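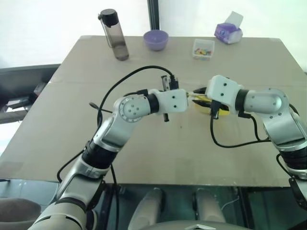 ## 4. Recall of candidates' remarks in the Dellton and Huvstead contests

The previous section dealt with what candidates said at the public meetings. The present section deals with what residents later believed they had said. The two are often treated as one in the writing on local campaigns, where a newspaper report of a remark is taken as good evidence of what the public heard. Our findings give little support to that practice.

### 4.1 Sample and method

Questionnaires were sent to 2,000 households in Dellton and Huvstead in January, after both council contests had closed. A total of 334 usable replies were returned. Replies were treated as usable where the respondent had filled in the section on remarks, even if the questions on voting had been left blank. The low rate of return limits what can be claimed for either town as a whole, and the results are best read as an account of those residents who took enough interest in the contest to write back.

Respondents were asked to set down, in their own words, any remark by a candidate that they remembered. They were then asked where they had come across it: at a meeting, in print, online, or from another person. No list of remarks was supplied. Petridis had used a printed list in her earlier study of the Plurby contest and found that people ticked remarks which had been made up for the purpose of the test. An open question avoids that fault, at the cost of answers that are harder to sort.

Each reply was compared with the recordings of the meetings and placed in one of four groups: accurate, shortened, altered, or without any source that could be found. Petridis and Mbeki sorted the replies separately. Where they differed, the reply was discussed and, if no agreement was reached, placed in the less favourable group.

### 4.2 The Whitlock remark

The remark most often given was the Huvstead candidate's statement on the Whitlock bypass. The recording shows that she said the council "could not promise a start on the bypass before the survey is in". Many respondents wrote that she had promised there would be no bypass. Others had her promising one. Both versions were offered with confidence, and in several cases the respondent gave the hall and the part of the evening in which it was supposed to have been said.

It would be easy to put this down to party feeling, and some of it must be. Supporters of her opponent more often gave the version that did her harm. Yet the altered wording was also found among people who told us they had voted for her, and who went on to defend her for it. They had accepted the wording and argued about its meaning.

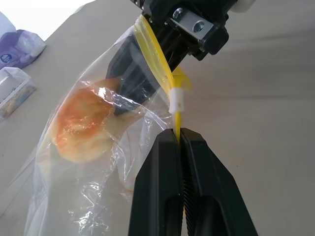 Partial quotation appears to have played a large part in the spread of the altered versions. The leaflet put out by her opponents printed the words "could not promise" and stopped there. Her own leaflet began with "a start on the bypass". Neither was false as printed. A reader given one of these pieces is in the position of a person who has hold of a drawstring at a single point, as with the thin yellow strand between the jaws in Figure 2, and must judge the rest from there. In the figure the wider yellow band lies above the white toggle, and the grip is below it. In the same way, the condition about the survey lay outside the words that most residents were given, and few of them had cause to go looking for it.

### 4.3 Effect of the correction

The candidate issued a full text of her answer before polling. Respondents who had seen it were more likely to give the survey condition, though many gave it alongside the altered version, as if she had said both at different times. Mbeki has described a similar pattern in talks with canvassers, who reported that residents took the correction for a change of mind. We did not ask when each respondent first met the remark, and the order in which the two versions were heard cannot be recovered from our data. A question on this point has been added to the form for the next round of contests.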